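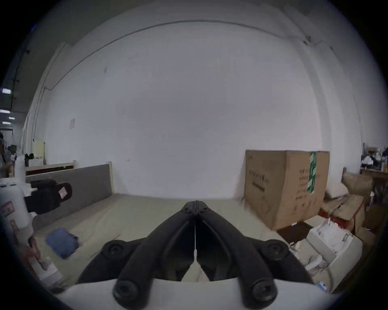 11 Inbetriebnahme des Bandechos Lostine 831

Dieser Abschnitt gilt für das Gerät Lostine 831 in der Ausführung mit drei Wiedergabeköpfen. Für das Einbaumodell ohne Gehäuse gilt ergänzend das Beiblatt zur Montage. Die Beschreibung der Bedienelemente steht im vorangehenden Abschnitt und wird hier vorausgesetzt.

11.1 Vor dem ersten Einschalten

1. Gerät auf eine ebene, feste Fläche stellen. Die Lüftungsschlitze an der Rückseite freihalten.
2. Transportsicherung der Andruckrolle entfernen. Dazu die rote Schraube vollständig herausdrehen und im Fach unter der Kopfabdeckung aufbewahren.
3. Prüfen, ob der Spannungswahlschalter auf die örtliche Netzspannung eingestellt ist.
4. Schalter MOTOR auf AUS, alle Pegelregler auf Linksanschlag stellen.
5. Netzkabel anschließen. Noch nicht einschalten.

Vorsicht: Wird der Motor bei eingesetzter Transportsicherung gestartet, verformt sich der Belag der Andruckrolle. Die Rolle muss dann ersetzt werden.

Hinweis: Nach dem Transport aus kalter Umgebung muss das Gerät ausgeschaltet Raumtemperatur annehmen. Die relative Luftfeuchte am Aufstellort darf 70 Prozent nicht überschreiten.

11.2 Bandschleife einlegen

Es dürfen nur Schleifen des Typs Matheson B verwendet werden. Schleifen anderer Länge führen zu falschem Bandzug und damit zu Gleichlaufschwankungen.

1. Kopfabdeckung nach oben abziehen.
2. Hebel der Andruckrolle nach links legen, bis er einrastet.
3. Schleife mit der matten Seite zu den Köpfen einlegen, zuerst um die Tonwelle, dann an den Köpfen entlang und zuletzt um die federnde Umlenkrolle.
4. Lage der Klebestelle prüfen. Sie darf beim Start weder am Löschkopf noch an der Tonwelle liegen.
5. Hebel zurücklegen. Das Band muss an allen Köpfen plan anliegen.
6. Kopfabdeckung aufsetzen.

Vorsicht: Das Band nicht mit magnetisiertem Werkzeug berühren. Schraubendreher und Pinzetten vor Arbeiten im Kopfbereich entmagnetisieren.

Die Schleife nutzt sich im Betrieb ab. Nachlassende Höhen, Aussetzer an immer derselben Stelle und sichtbarer Abrieb am Löschkopf sind Zeichen dafür, dass sie gewechselt werden muss. Neue Schleifen geben anfangs etwas Beschichtung ab; nach der ersten Betriebsstunde sind die Köpfe deshalb zu reinigen. 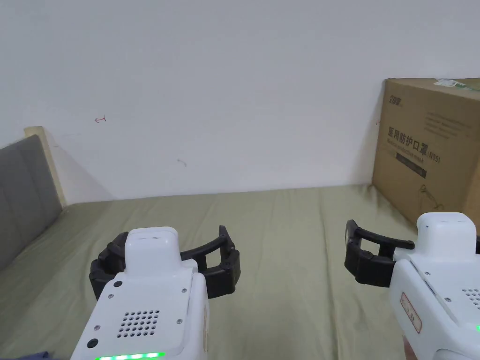
In einer Zuschrift zu diesem Punkt heißt es, die Schleife laufe auch bei korrekt eingestelltem Bandzug nach oben aus der Führung, sobald die Kopfabdeckung aufgesetzt werde, und ohne Abdeckung trete der Fehler nicht auf. Abgestellt worden sei er erst durch Kürzen des Filzstreifens an der Innenseite der Abdeckung.

Das Verhalten ist bei Geräten der ersten Serie bekannt. Der Filzstreifen darf dort bis zur Prägelinie gekürzt werden. Bei späteren Geräten ist der Streifen ab Werk kürzer; tritt der Fehler trotzdem auf, ist die Höhe der Umlenkrolle durch eine Werkstatt zu prüfen.

11.3 Anschluss

Das Lostine 831 kann direkt mit einem Instrument oder im Einschleifweg eines Mischpults betrieben werden. Beide Betriebsarten unterscheiden sich in der Stellung des Schalters PEGEL an der Rückseite.

Direkter Betrieb:
1. PEGEL auf INSTR stellen.
2. Instrument mit EINGANG 1 verbinden.
3. AUSGANG MIX mit dem Verstärker verbinden.
4. Regler DIREKT auf Mittelstellung.

Betrieb am Mischpult:
1. PEGEL auf LINE stellen.
2. Ausspielweg des Mischpults mit EINGANG 2 verbinden.
3. AUSGANG ECHO auf einen freien Kanal oder Rückweg legen.
4. Regler DIREKT auf Linksanschlag.
5. Am Rückkanal den Ausspielweg zum Echo geschlossen halten. Andernfalls entsteht eine zweite Rückkopplungsschleife, die sich am Gerät nicht regeln lässt.

Brummt die Anlage nach dem Anschluss, den Schalter ERDE auf der Rückseite umlegen. Der Schalter trennt nur die Signalmasse. Der Schutzleiter bleibt verbunden und darf unter keinen Umständen abgeklemmt werden.

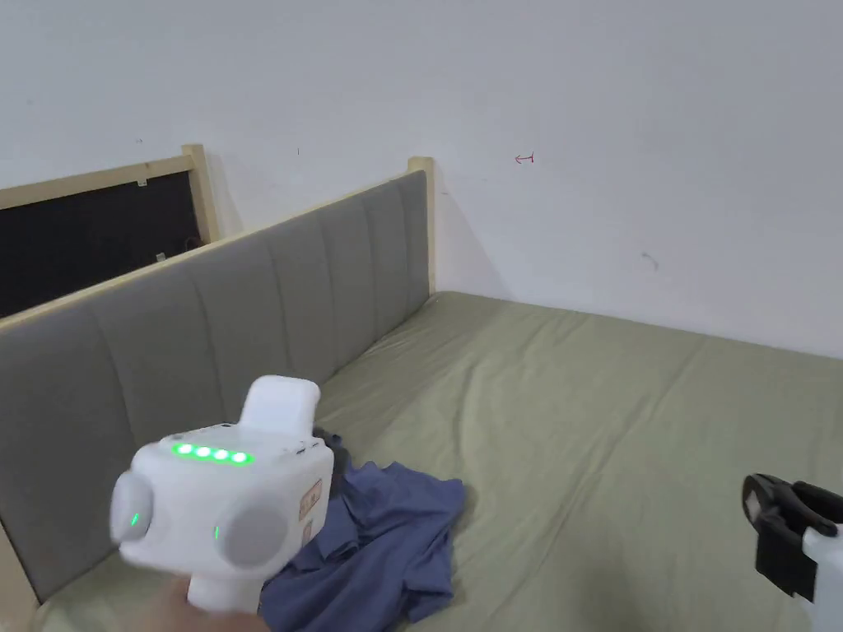 Abschnitte 11.4 und 11.5: Ermira Yordanov
Technische Dokumentation, Edton

11.4 Einpegeln

Die Eingangsstufe verzerrt weich, der Aufnahmekopf dagegen abrupt. Das Einpegeln erfolgt in zwei Schritten, und zwar immer zuerst am Eingang.

1. Gerät einschalten und 30 Minuten warmlaufen lassen. Der Motor kann dabei ausgeschaltet bleiben.
2. Motor einschalten, GESCHWINDIGKEIT auf Mittelstellung.
3. Das lauteste zu erwartende Signal spielen. EINGANG aufdrehen, bis der Zeiger in den Spitzen die rote Marke erreicht.
4. Umschalter ANZEIGE auf BAND stellen.
5. AUFNAHME aufdrehen, bis der Zeiger knapp unter der roten Marke bleibt.
6. Kopf 1 einschalten und ECHO auf die gewünschte Lautstärke stellen. Danach bei Bedarf die Köpfe 2 und 3 zuschalten.
7. WIEDERHOLUNG langsam öffnen. Je mehr Köpfe eingeschaltet sind, desto früher setzt die Selbsterregung ein.

Vorsicht: Bei Selbsterregung steigt der Ausgangspegel schnell an. Lautsprecher und Gehör können geschädigt werden. Beim ersten Ausprobieren die Lautstärke der Abhöranlage zurücknehmen.

Hinweis: Der Zeiger reagiert träge. Kurze Impulse, etwa von Schlagzeugklängen oder Sequenzern, werden zu niedrig angezeigt. In diesem Fall AUFNAHME einen Skalenteil weiter zurücknehmen.

Bei Bassinstrumenten ist der Schalter TIEFEN zu verwenden. Er senkt den Echoanteil unterhalb von 70 Hz ab, das Direktsignal bleibt unverändert.

11.5 Fernsteuerung der Geschwindigkeit

Die Buchse STEUERUNG nimmt ein Fußpedal oder eine Steuerspannung auf. Das zugehörige Pedal Prerkia ist nicht Teil des Lieferumfangs.

1. Gerät ausschalten.
2. Pedal bis zum Anschlag in die Buchse STEUERUNG einstecken. Der Regler GESCHWINDIGKEIT bestimmt jetzt nur noch den unteren Endwert.
3. Gerät und Motor einschalten.
4. Pedal in Fersenstellung bringen und den unteren Endwert einstellen.
5. Pedal in Spitzenstellung bringen und am Trimmer BEREICH den oberen Endwert einstellen.
6. Schritte 4 und 5 wiederholen, bis beide Werte stimmen. Die Einstellungen beeinflussen sich gegenseitig.

Der Motor folgt der Steuerung wegen der Schwungmasse verzögert. Ein rhythmischer Gleichlauf mit einem Sequenzer ist daher nur bei konstanter Geschwindigkeit möglich. 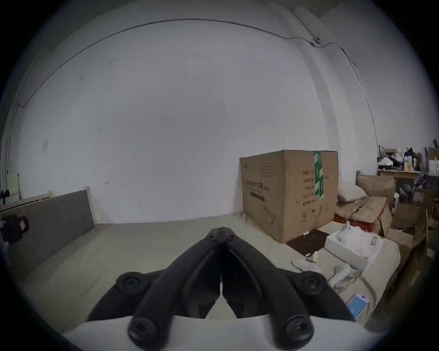 Bildnachweis: Edton, Technische Dokumentation

11.6 Reinigung und Außerbetriebnahme

1. Motor ausschalten und den Stillstand des Bandes abwarten.
2. Gerät ausschalten, Netzstecker ziehen.
3. Schleife abnehmen und staubfrei lagern.
4. Köpfe und Bandführungen mit Isopropanol und einem fusselfreien Stäbchen reinigen. In Laufrichtung wischen.
5. Tonwelle ebenso reinigen. Für die Andruckrolle ausschließlich Gummireiniger verwenden.
6. Flächen vollständig trocknen lassen, bevor eine Schleife eingelegt wird.

Bleibt das Gerät längere Zeit unbenutzt, den Hebel der Andruckrolle in der linken Stellung belassen. Vor einem Transport ist zusätzlich die rote Schraube wieder einzusetzen.

Entmagnetisieren der Köpfe, Einstellen des Kopfspalts und Arbeiten am Netzteil sind im Werkstatthandbuch beschrieben und setzen ein geöffnetes Gehäuse voraus. Diese Arbeiten dürfen nur von Fachpersonal ausgeführt werden.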